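苏特维尔实验室发布双臂桌面整理新方法“Flirnlow”：14个训练任务，一套策略，不换夹具

发布日期：2018-08-14
发布方：苏特维尔（Sutville）机器人操作研究组
可即时发布

苏特维尔讯——苏特维尔机器人操作研究组今天公布Flirnlow，一种给双臂机器人用的示教学习方法。针对的是小件物品：卡片、橡皮、小盒子、积木，这类东西轻、薄、容易滑，两只手臂又要在很窄的地方同时伸进去。论文预印稿、训练代码和一部分示教数据同日放出。

先说结果。156次正式测试，同一套策略权重，中间没有重新训练，没有换夹爪。覆盖14个任务，训练时全部见过，但测试时物品的起始位置重新摆过。和组里去年用的旧方法Huvis相比，Flirnlow最明显的变化是两臂互相等待的时间短了，撞到一起的情况也少了。详细数字见论文正文的表格，本稿不逐项列出。

先讲问题从哪来。双臂示教数据有个老毛病：操作员遥控两只手臂的时候，左手和右手的节奏是不一样的。有时候左边已经到位，右边还在找角度；有时候右边抓住了东西，停在那里，等左边腾出位置。人看得懂这种停顿，学习算法看不懂。停顿在数据里就是一长串几乎不动的动作，策略学进去以后，到了真机上就会莫名其妙地停住，两只夹爪面对面悬着，谁也不走。组内管这个叫“让路死锁”。

以前的做法是把停顿剪掉。Huvis就是这么做的，按速度阈值剪，简单粗暴，也确实有用。但剪完有副作用：有些停顿是必要的。例如两只夹爪要在同一个小区域里交接一张卡，先到的那只必须等。把等待剪掉，策略就学会了抢。抢的结果大家可以想像。

Flirnlow的思路是不剪，给停顿分类。
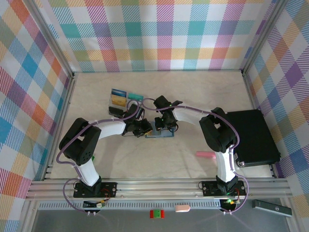 图1 双臂工作台，两只黑色夹爪在台面中部相邻，其间为一件蓝色矩形小件，后方为透明卡座。

具体做法分两步。

第一步，离线标注。对每一段示教，算法分别看左右两臂的轨迹，找出低速区间，然后看另一只手臂在同一时间干什么。如果另一只手臂正在通过两臂的共享区域，这段停顿标为“等待”；如果另一只手臂也没动，或者在很远的地方做无关的动作，标为“犹豫”。标注全自动，不用人工看录像。共享区域也不是人画的，是从两臂历史轨迹的重叠部分估出来的，每个任务估一次。

第二步，训练时分开处理。“犹豫”段降低权重，不完全丢掉，完全丢掉会让轨迹出现跳变。“等待”段保留，并且给策略多一个输出：当前在等谁。执行的时候，这个输出和另一只手臂的状态对一下，如果等的条件已经没有了，就往前推进一小段，不再原地耗着。

听起来不复杂，确实也不复杂。代码量不大，能直接套在现有的模仿学习框架外面，网络主干不用改。研究组在论文里也写明，Flirnlow的贡献主要在数据处理这一头，网络结构是现成的。

硬件方面没有特别的东西。两只白色连杆、黑色关节的小型机械臂，装在同一根铝型材横梁上，从台子前侧往里伸。工作区围了三面彩色格纹板。围板的作用有两个，一是挡住外面走动的人，减少背景变化；二是格纹的特征点多，方便相机重新标定。研究组试过纯白围板，标定漂移以后不容易发现，后来就一直用格纹。论文附录里有一节专门讲这个，篇幅不长，做桌面操作的同行可能用得上。

任务设计。14个任务分成3类：

单臂取放类。一只手臂干活，另一只不碍事就行。这一类主要是看新方法有没有把原来会的东西弄坏。结果：没有明显变差，也没有明显变好，符合预期。

双臂并行类。两只手臂各拿各的，目标位置不重叠，但路径有交叉。“犹豫”段降权主要在这一类见效，整体动作更连贯，执行时间缩短。

双臂共享类。两只夹爪要进到同一块地方，例如一只扶住托盘，另一只往里放；或者从一堆挨得很紧的小件里取出一件，另一只在旁边挡住其余的，别让它们跟着跑。这一类最难，也是Flirnlow和Huvis差距最大的一类。

共享类里又数“紧堆取件”失败最多。几件东西靠在一起，盒子后面立着卡，下面还压着别的，夹爪下去的角度差一点就会带倒一片。策略在这里的失败，多数已经不是死锁了，是抓取本身不准。研究组认为这属于另一个问题，Flirnlow不解决，也没打算解决。说清楚比较好，免得有人拿去用了失望。

关于数据。示教全部由组内人员遥操作采集，7月完成最后一批。采集时不要求操作员“动作漂亮”，该停就停，该犹豫就犹豫。这一点和Huvis时期的规定正相反，那时候操作员要先练习，练到两手节奏一致才准开始录，练习时间比录制时间还长。现在新手上来就能录，录得磕磕绊绊也收。对人手不多的小组来说，这可能比算法本身更实用。

数据格式：左右臂关节角、夹爪开合、相机图像、停顿标签，统一时间戳。早期有一小批数据左右臂时间戳没对齐，已经从公开版本里去掉，论文里的测试也没有用到由这批数据训练的模型。

台面上的小件都是日常物品，没有定制件。橡皮、积木块、小盒、浅托盘、卡片。橡皮是最讨厌的，软，夹紧了会变形，夹松了会转，放下去的时候还会粘在指尖上不掉。积木反而容易。托盘有一圈凸起的边，放东西进去要抬够高度，策略早期版本老是蹭边，后来在示教里多录了几段从高处下放的，好了很多。

测试流程也说一下，因为审稿阶段被问过。每次测试前由一人按随机生成的摆放图复位物品，另一人启动程序，不告诉摆放的人当前跑的是哪个方法。Flirnlow和Huvis交替跑，不是先跑完一个再跑另一个，避免硬件发热、标定漂移之类的因素全压在某一方身上。超时按失败算。中途人手干预按失败算。夹爪互碰但任务仍然完成的，按成功算，另外单独记一栏。

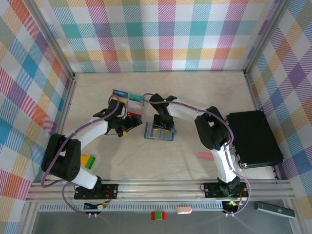
Amarasinghe看过预印稿后提出，停顿分类的思路可取，但“共享区域”由历史轨迹重叠估计，等于默认示教时两臂走过的地方就是全部会冲突的地方，一旦部署时物品摆到示教没覆盖的角落，两臂在那里相遇，系统不会认为它们在共享空间里，等待的判断也就无从谈起。Amarasinghe还认为，只和Huvis一个方法比不够，至少应当加一组把停顿原样保留、什么都不处理的对照，不然看不出改进里有多少来自分类，有多少只是因为不再剪数据。

研究组回应如下。第二点接受，原样保留的对照组已经在补跑，会放进论文下一版。初步观察是，原样保留的策略死锁很重，在共享类任务上尤其如此，但正式结论要等跑完再说，这里不给数字。第一点部分接受。估计出来的共享区域向外留了余量，轻微超出示教范围时仍能覆盖；超出很多的话，确实不行。这个限制论文“局限”一节有写，不过写得太短，会扩充。有没有可能改成用手臂几何模型直接算冲突区，组里讨论过，可以算，代价是每换一种手臂就要重新配模型，目前的版本不需要。两种做法也许可以合起来，还没试。

其他已知局限：

只在一种手臂、一个工作台上测过。换台子会怎样，不知道。

围板之外的光照变化没有系统测试。白天和晚上都跑过，没有按光照分组统计。

“等待”标签依赖速度阈值，阈值是手调的，2组参数，一组给取放，一组给交接。自动选阈值试过，不稳定，暂时放弃。

策略推进一小段的步长也是手调的。调大了会抢，调小了跟没推一样。论文里给了所用的值和调参的过程，包括调坏的那几次。

对物品滑落没有恢复动作。掉了就是掉了，程序会继续往下做，空着夹爪把剩下的动作走完。看着有点傻，但目前就是这样。

开放内容包括：停顿标注工具、训练脚本、评测用的随机摆放图、共享类任务的全部示教数据。单臂类和并行类的示教数据体积较大，先放一部分，剩余的整理好以后陆续上传。模型权重同步提供，仅限研究用途。标注工具可以单独使用，不装训练框架也能跑，输入两条带时间戳的轨迹，输出标签文件。其他组如果手上有旧的双臂数据，不妨先拿这个工具扫一遍，看看停顿里等待和犹豫各占多少。我们自己扫Huvis时期的原始录制时，犹豫占的比例比预想高的多，这也是立项的直接原因。

下一步工作。一是补对照实验，见上文。二是把停顿分类推到人和机械臂共同操作的场合，人手伸进工作区时，手臂该等还是该绕，道理是相通的，但人的轨迹没有那么规矩，估计要重做一部分。三是给紧堆取件单独做抓取改进，和Flirnlow分开发表。时间表暂不公布。

对Huvis的用户：Huvis代码继续保留，不再加新功能，只修错误。原有数据如果还留着剪辑前的版本，可以直接转到Flirnlow使用；只留了剪辑后版本的，停顿信息已经丢失，转不了，需要重新采集。转换脚本在代码仓库的工具目录下，用之前请先备份，脚本会覆盖原文件，这个设计不太好，下个版本会改。

媒体和同行联系：请通过苏特维尔机器人操作研究组网站的联系页面留言，注明“Flirnlow”。索取高清图片、演示录像，同上。技术问题请直接在代码仓库提交，邮件回复会比较慢，请谅解。参观工作台需提前预约，测试进行期间不接待。

编辑注：本稿早前版本把“双臂共享类”误写为“双臂共亨类”，现已更正。引用请以论文预印稿为准。

（完）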